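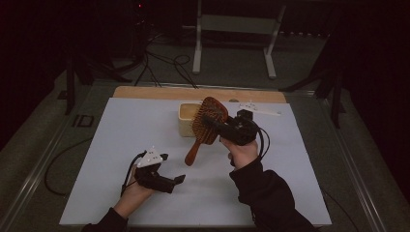
A wooden paddle hairbrush with a reddish-brown handle.

Keep the brush, skip the upgrade
Farzana Matubbar
26/10/2020

My grandmother used one hairbrush for most of her adult life. I have owned nine, and I couldn't tell you where seven of them went.

Bathroom goods used to be bought once. Now they come in seasonal colours, and the pharmacy in Flinholm gives them almost 100 hooks along the back wall. Most are moulded plastic and the pins start dropping out by April. You can't replace a pin, so the whole thing goes in the bin.

I would like councils to ask more of the shops that sell them. A take-back tub at the counter is a small cost. So is a label saying whether the head can be cleaned or repaired. We already expect this of paint and batteries.

Until then, pay a bit more for a plain one, pull the hair out every week and keep it away from the shower. It won't match the towels.

Related
Who pays for the Kozma tip?
Soap by the bar, again
My year without a hair dryer

We use cookies to improve this site. Accept | Manage settings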